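Konosville lab puts two grippers head to head on tube racks

A small automation shop in Konosville spent most of August finding out which of two grippers is better at moving test tubes, and the answer is a bit messier than the people paying for it wanted.

Wimier, which builds sample-handling cells for clinics and water labs, ran 900 picks on a single gray arm. Same arm, same racks, same software. Only the hand changed. First half with a jointed adaptive gripper, second half with a plain parallel one made by Kasprzak. Then a shorter round with a different controller, more on that below.

The short version: adaptive gripper drops less, parallel gripper is faster. Neither was good enough for the customer's target on the first try.

"We went in thinking it would be a walkover," said Catinca Toma, who ran the tests. "I had the purchase order for the parallel ones half written. Glad I didnt send it."

The job sounds easy. Pick a capped tube out of one rack, carry it across, put it in an open hole in the other rack, go again. The trouble is the spacing. Tubes in a full rack sit close together and the fingers need room on both sides. Open too wide and you bump the neighbor. Too narrow and you land on top of the cap, the arm faults out and somebody has to walk over and clear it.

Wimier's log has 117 faults over the whole run. Most were cap hits. A smaller group were what the team calls "leaners," tubes that went into the hole at an angle and stuck there. Those don't stop the arm, so early on they got counted as good picks. Toma's crew had to go back through the log and fix the numbers, which ate up the better part of two afternoons.
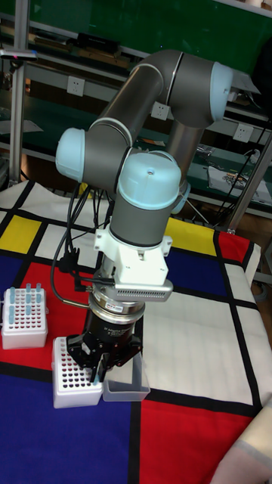 The leaners turned out to be the most useful part. Nearly all of them came from the parallel gripper, and nearly all happened on the put-down, not the pick. Flat fingers hold the tube at whatever angle they grabbed it. The adaptive fingers give a little, so a tube that is slightly off can straighten up on the way in. Same give costs time though. The fingers take longer to close and the software waits until the force reading settles before it lets the arm lift.

How much longer? Toma wouldn't give a per-pick figure, saying the settle time was still being tuned and any number printed now would be wrong by next month. She did say the gap was big enough to matter on a full shift.

Then the controller. The first box, the one Wimier has used for years, handles the arm and the gripper on separate loops. Works fine untill the gripper is slow to report back, then the arm sits and waits. The second, a newer unit from Sorkow, runs both together. The shop only had it on loan, so it got 386 picks, all with the adaptive gripper, on top of the original 900.

Results were better. Fewer pauses, and the waiting after each close was shorter. Drops stayed the same, as you would expect, the fingers being the same fingers. But setup was a pain. The Sorkow unit wanted its own cable layout and a different mounting file, and it lost its tool settings twice after a restart. Toma's notes on that day are one line: "again. why."

Sorkow's rep told the team the restart problem is known and a fix is on the way. No date.

Also on the list was camera placement. Wimier has gone back and forth on whether to watch the racks from a fixed spot or from the wrist. The wrist view gets close to the caps but the fingers block a good part of it right when you need it. A fixed view sees the whole layout and is no help for the last bit of the move. The team tried both and for now is keeping both, which nobody in purchasing is happy about.

Lighting was a headache too. Clear plastic throws glare and the software twice took a bright spot for a cap. Turning down one overhead light took care of it. Cheapest fix of the month.

Why it matters outside the shop: small labs have been asking for this kind of cell for a while. Big hospital labs already have sorting lines, but those are built around fixed carriers and cost more than a small clinic makes in a good quarter. A county water lab or a two-doctor practice has tubes in whatever rack they came in. One arm on a table that can deal with a mixed bunch of racks is what they want, and the hand is where it usually goes wrong.

Wimier has one customer signed up for a trial, a water testing lab outside town it declined to name. The target in that contract is no more than 11 operator calls in a week. Going by the August numbers the adaptive gripper gets close and the parallel one doesn't. Toma said the parallel gripper could still make it with better fingers, maybe a set with a V-groove cut in, and Kasprzak has offered to send a few versions to try.

"I'm not writing it off. It's simple, it's half the parts, and when it breaks I can fix it with what's in the drawer," she said. "The other one, I have to mail it to someone."

Repair is not a small thing for customers like these. The adaptive unit went down once in the test, a finger joint that started to bind, and the cell was idle until a spare came in. The parallel gripper ran the whole way through with one loose screw.

Not tested yet: tubes with liquid in them. All of the August picks were done dry. Filled tubes weigh more and slosh, and a leaner with a bad cap is a mess as well as a fault. That round is next, along with taller tubes and at least one rack with wider holes. Toma wants the tuning locked before any of it starts so the results can be compared.

The Sorkow controller goes back at the end of the loan unless Wimier buys it. The shop has asked for more time. No answer as of this afternoon.

Kasprzak's new fingers are due before the filled-tube round, and the water lab has been told its cell will ship with the adaptive gripper unless those change the picture.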